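Flurkwood Block Library: Frequently Asked Questions

What do I get in a set?
Colored blocks, a drawstring bag and one sheet of paper. The sheet has 13 building games on it and, on the back, the same list of rules you are reading now, which parents tell us makes a decent placemat.

How long can I keep it?
Eight weeks. You can renew once by emailing before the Wednesday pickup. Sets kept longer than that are assumed to have joined your family.

How many sets are there?
At last inventory we had 328, in two sizes. The small set fits in a backpack. The large set fits in a backpack if you take out everything else, including lunch.

What ages are they for?
Three and up. There is no upper limit, and the Juntunen branch has a Thursday-night regular who could tell you all about cantilevers. Bring a chair.

We lost a block. What now?
Tell us the color and we will take a replacement from the spares drawer. The first six are free. Please look under the couch before you write, and then look again with a flashlight.

Can I wash them?
Wipe them with a damp cloth and let them air out overnight. No dishwasher – Kerttu Kokkonen, who runs the repair bench, has seen the results and would like to stop seeing them.

What surface works best?
Something flat, hard and plain. Carpet makes every tower a short one. A light tabletop is good for the color games, as a red cube or a green block shows up at once and small children can't claim they didn't see it.

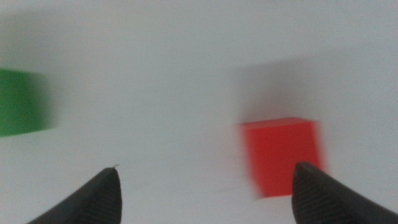
Patterned tablecloths are fine for free building, less so for sorting, and they tend to get pulled. If your table wobbles, fold up the rules sheet and put it under the short leg. We have more at the front desk.

Can I donate my old blocks?
Yes, if they are clean and unchewed. Lightly chewed goes to Kerttu.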